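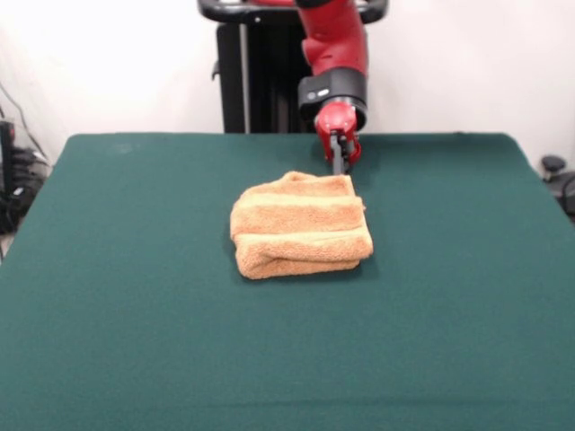 Lulum terry towel, the orange one, folded on green felt.

Bought 2 of these in May after the old Schmieder ones went thin in the middle. Had them long enough to moan and praise properly so here goes.

Colour first. The shop calls it apricot. I'd say orange going on tan, with paler peachy bands across it. Warmer than I expected. My other half wanted grey. Tough.

Feel: thick, properly fluffy, loops on the long side. 591 gsm according to the label, which is an odd number but fine. Heavier than the Landero towels we had in the last flat and you notice it when you pick up a pile. Lovely after a bath. Less lovely to hang on a small rail, mine slides off unless I get it dead even.

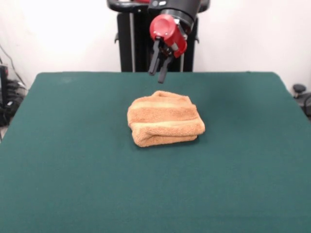
Folded up. Puffy one end, flatter the other.

Folding is my main grumble. Never get it sharp. Too much pile, so the layers puff out at the side and the edge rolls round instead of lying flat. If you like hotel shelves you will be cross. I've tried thirds, halves then thirds, the lot. Best so far is long sides in first, smooth it hard with the flat of your hand, then fold over and leave it alone. Don't keep fiddling, it gets worse. Also takes up a lot of cuboard, two of these where three Schmieders used to go.

Washing. 50 degrees, no softener, done over and over now. First wash shed a lot of fluff, whole filter full, second much less. Bands haven't gone dingy. One pulled loop, my fault, caught it on a zip. Snipped it, no run.

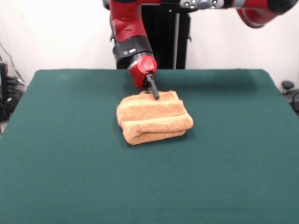
Drying is slow. Course it is, thick towel. Overnight on the airer in a warm room, longer in a cold one, and if you leave it bunched it'll smell. I give mine a good shake before it goes up, brings the pile back. Tumble drier makes it softer but I'm not paying for that every week.

Compared with the Roltau one my neighbour Vasilis Golob swears by: his dries quicker and folds flatter, mine's nicer on the skin. He says mine is like wearing a rug. Each to thier own.
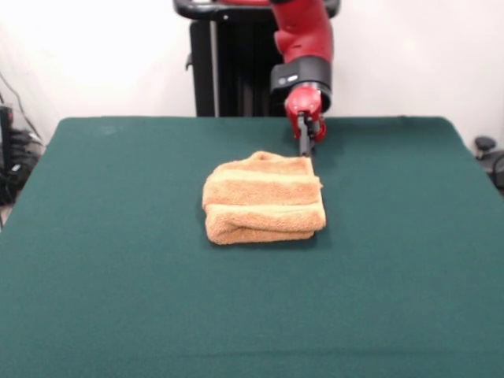 Do the paler bands feel different from the rest?
Not that I can tell with my hands. Same softness all over on both of mine, and they've washed the same too.

Four out of five. Would lose the last half mark for the drying but they don't do halves on here. Buying the hand towels next if they come down a bit.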